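A visit to the radical book fair in Vorkthorpe

I had wanted to go to the Vorkthorpe fair for three years, and every year something came between. This May I finally bought the train ticket. I write this report for our reading group at home, but I publish it here too, because I found very few reports from former years and I would have liked to read one before I traveled.

The fair takes place in Drirura, a former school which has been a social center for 22 years. It stands behind the bus depot, a walk of some length from the station, and the signs are small. I went past the gate two times. A woman with a bicycle asked me if I was looking for the anarchists, in the same tone in which one asks if a person is looking for the post office, and she pointed me back.

Entry is by donation. At the door you receive a folded program and a sheet with the agreements of the house: no political parties with stalls, no filming in the talks, ask before you take a portrait of anybody. The sheet was in five languages. In mine there was one spelling mistake, and when I mentioned it they gave me a pen and asked me to correct the master copy, which I did.

The stalls were in the old gymnasium. I am used to fairs where the books are mostly reprints of the same classical authors, and of course these were present. But the larger part was new and local. There were pamphlets about rent strikes, a history of the dock workers of the region, and several zines on how to support a person who is in prison. The press Dauda had the longest table. They print everything themselves and they had brought a translation I have been waiting for, on the village councils of the 1920s, for a price that I could pay without thinking.

In the afternoon I attended two discussions. The first had the title "What do we owe to strangers?" and it was about violence, although the program did not say so. One participant argued that a movement cannot be responsible for every person who uses its name. Another answered that this is correct in a court and not enough on the street, where the neighbors read the newspaper and draw their conclusions. I thought both were right and I would have liked them to continue, but after 90 minutes the room was needed.
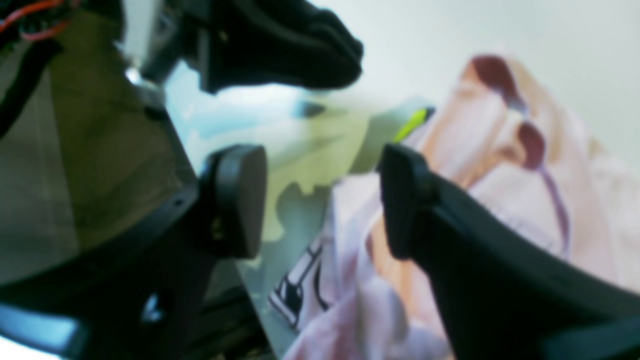
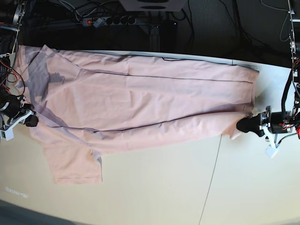
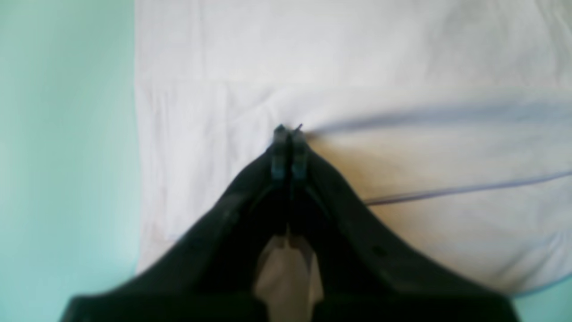
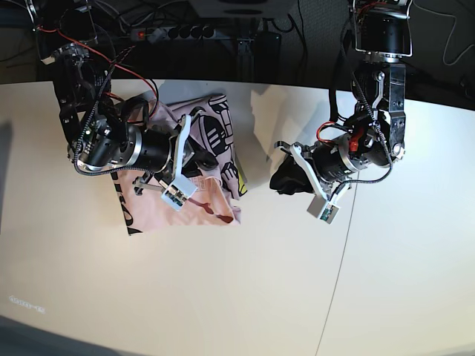 Word count: 700 | Filed under: Visits, Book fairs

The second discussion was given by members of Prukia, a housing cooperative that has existed in the north part of the town since the big factory closed. I had read about Prukia before and I had imagined something more heroic. They spoke mostly about money. The roof had been repaired with 700 small loans, the smallest from a pupil and the largest from a retired couple, and all of these loans must be paid back at some time. They showed the accounts on the wall, line after line. In one line was 2,498 for legal advice, and a member explained patiently what this lawyer had done and why they would ask the same one again.

I asked how they decide when they do not agree. The answer was long. They use consensus for the large matters, but for paint, bicycles and the garden each working group decides alone and informs the others afterward. A younger member said that she finds the consensus meetings very tiring and that she has proposed a vote with a high majority. The older members did not look happy, but they let her speak to the end and one of them wrote it down. I would be curious to hear how this has been resolved.

Some practical matters for people who want to go next year. The kitchen opens at noon and the soup is gone by one o'clock. The bread lasts longer. There is a sleeping place on the upper floor if you write in advance and bring your own mat. The children's room is good, according to a father I spoke with, and it has its own program. The staircase is steep, and the elevator works only with a key that you must ask for at the door. I saw a visitor in a wheelchair wait too long for this key. I told it to the people of the door and they said they have heard it before, so I repeat it here also.

In the evening there was music in the yard. I listened to the first group, who sang old miners' songs with new words, and I understood perhaps half. Then I had to go to my train. I had bought too many books and one handle of my bag broke on the platform.

The translation from Dauda I have now read up to the fourth chapter. I will bring it to the group in June, and whoever wants to borrow it before then can write to me at the usual address.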